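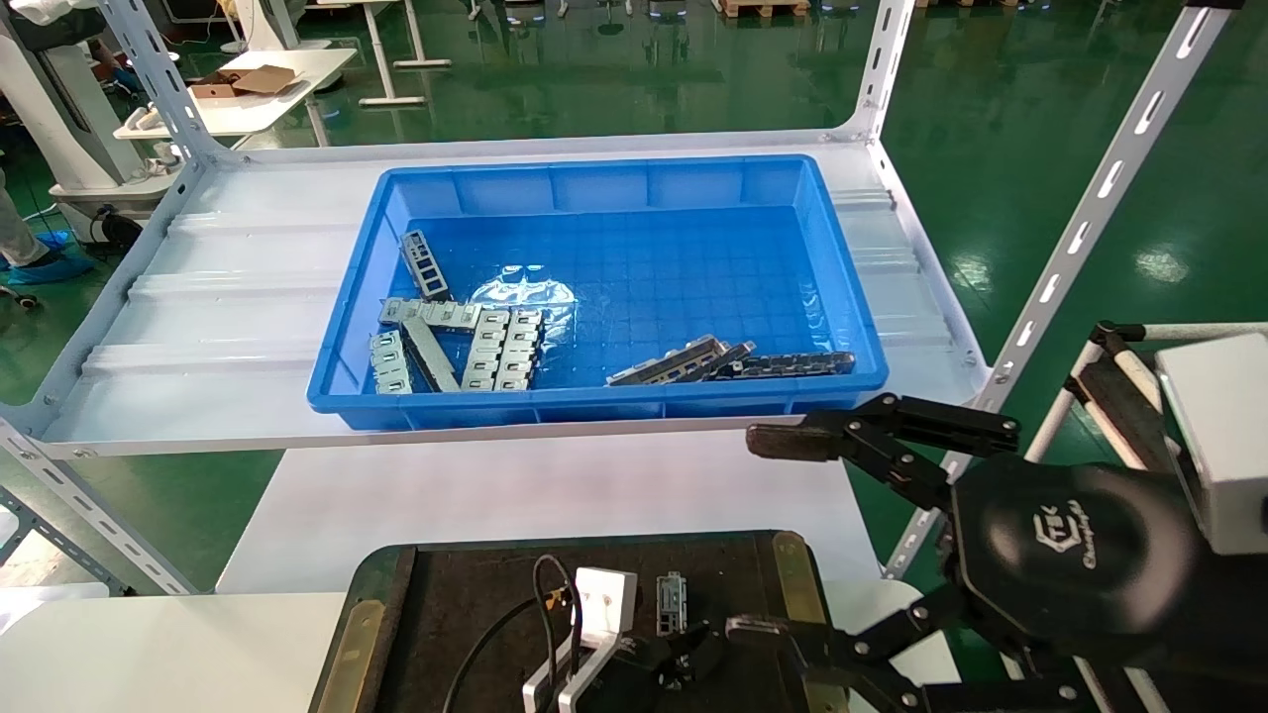 Gripper at the front edge of the blue parts tray, shelf station, with the black work tray and white fixture in the foreground.

Shelf Station Cell: Setup and Maintenance README

Maintained by: Magdy Metwally
Reviewed by: Frida Vestergaard
Last revised: Sunday, January 14, 2024

Purpose

This document describes how the shelf station cell at the Flarnier site is set up, checked, cleaned and returned to service after a fault. It applies to the cell in its present layout, in which a single robot takes sheet-metal parts from a tray on open shelving and presents them at the work tray. It is intended for technicians who have completed the site induction and who are authorized to work inside the cell boundary.

The document does not cover programming of new part types. Requests for new part types are to be sent to the Dullis project office with a drawing and two sample parts.

Terms used

Cell: the robot, the shelving, the work tray and all fixtures mounted on it.
Parts tray: the blue plastic tray on the shelf.
Work tray: the black tray in front of the shelving.
Home position: the stored position in which the gripper is clear of the shelving and the fingers are open.
Reference part: the marked flat strip kept in the cell cabinet and used only for checks.

Layout

The shelving is white steel with slotted uprights. The shelf board that carries the parts tray has a ribbed surface, and the tray must rest flat on the ribs with no part, film or tool beneath it. The lower tabletop is not a pick location and is not known to the control program.

The work tray is located by its two brass-colored edge strips. These are locating surfaces. They must not be filed, bent or used as a lever when the tray is lifted out.

The white fixture stands on the work tray. Its cable must keep a free loop above the base. A cable pulled tight will shift the fixture during a cycle, and a cable laid flat may be caught by the small jaws that work beside it.

Parts in use

The parts tray holds mixed sheet-metal parts in gray, with some darker pieces. The control program groups them as follows.

Group A, flat strips and narrow bars. Picked by the edge.
Group B, slotted brackets. Picked across the short side.
Group C, perforated rails. Picked near the middle. Rails may be stacked, provided that the stack is shallow and stays below the rim.
Group D, stamped brackets with square slots. Picked by the longest straight edge.

Parts may lie in any direction. Brackets may stand tilted against the tray wall. The cell is set up for unsorted trays, and operators are asked not to straighten parts before a run.

Clear packing bags may be present in the tray. The Fluvari vision settings supplied with this cell include a profile for reflective film, named FILM-ON. This profile must be selected whenever a bag is left in the tray. When FILM-ON is active the approach speed is reduced and the number of attempts per part is limited to two. Under the standard profile, reflections from film can be read as a metal edge, and the gripper will close on the bag.

First setup

1. Lock the cell out and attach a personal tag.
2. Confirm that all upright posts are vertical and that the diagonal braces are tight.
3. Place the empty parts tray on the shelf board and push it by hand from each side. If it rocks, reseat the board.
4. Fit the work tray and check that both edge strips are in contact with their stops.
5. Mount the white fixture and form the cable loop.
6. Remove the lockout and send the robot to the home position at reduced speed.
7. Run the program SHELF_TOUCH. The robot moves to four points above the tray rim and stops at each. Record the offset shown on the panel.
8. Accept the offsets only if all four are within the limits on the cell sheet. If one point is out, the tray is not seated. If all four are out in the same direction, the shelving has been moved and the shelf position must be taught again.
9. Run the reference part for 100 cycles without operator intervention.

The acceptance run on the present layout was completed in June. Two stops were recorded, both with code 52, and both were cleared by replacing a worn fingertip pad.

Gripper care

The gripper has an upper and a lower finger assembly, each made up of linked segments and each ending in a pad. The pads are the parts that wear first. The linkages should move freely by hand when power is removed. Any stiffness must be reported before the next shift.

At the start of each shift:
Wipe both pads with a dry lint-free cloth. Solvent is not permitted, as it hardens the pad surface.
Look for cuts. Sheet-metal edges leave short, straight cuts across the pad. A cut that can be felt with a fingernail is grounds for replacement.
Open and close the gripper three times from the panel and listen for clicking at the hub.

Each week:
Check the linkage pins for side play.
Remove metal dust from between the segments with a soft brush. Compressed air must not be used, because it drives dust toward the hub.
Check the screws that hold the gripper to its mount. Paint marks across the screw heads should be unbroken.

Pads are replaced in pairs, including when only one is damaged. Use the Hafþórsson pad set held in the cabinet. After replacement, run the program GRIP_ZERO with the gripper empty and then once with the reference part. The two readings are to be entered in the cell log.

Small jaws

The small black jaws at the fixture are adjusted separately from the main gripper. They should close without touching the fixture base. Clearance is checked with a paper strip, which must slide out without tearing. If it does not, loosen the fixture, move it away from the jaws and repeat the check. Do not adjust the jaws to suit a badly placed fixture.

Fault codes

52: Grip lost during lift. Inspect the pads, then confirm that the correct part group is selected. If the fault repeats on Group C only, look for rails that have locked together through their holes and separate them by hand with the cell locked out.

113: Contact before expected position. Usually a part standing above the tray rim, or a tray placed too far forward on the board. Do not clear this code from the panel until the front edge of the tray has been inspected for cracks.

Any other code is to be reported to the maintenance lead with the time and the active profile. The cell is to remain stopped until a reply is received.

Recovery after contact

After any contact with the tray or the shelving, the robot must be moved away at reduced speed, under manual control, in a straight line out of the shelf opening. Automatic return to home is blocked in software for this case and the block must not be bypassed. SHELF_TOUCH is then run in full. A partial check is not accepted.

Housekeeping

Shoe covers are worn inside the marked area. The green floor is to be kept free of metal offcuts, which damage the coating when stepped on. Pallets and cartons may be stored outside the cell boundary only, and must not block the route to the machine housing or the emergency stop. Parts dropped on the floor are placed in the reject box and are not returned to the tray.

Records

The cell log holds the four shelf offsets, the two grip readings, pad changes and all fault codes. Entries are signed. Corrections are made with a single line through the original entry so that it can still be read.

Known limits

The narrow bar in Group A is sometimes missed when it lies parallel to the tray wall and close to it.
The darkest rails give weaker edge readings than the gray ones. Lighting above the shelf must not be dimmed during a run.
FILM-ON has been tested with one bag in the tray. Its behavior with several bags has not been established.

Contact

Questions on setup and fault codes: Magdy Metwally, cell maintenance.
Questions on this document and requests for changes: Frida Vestergaard, technical documentation.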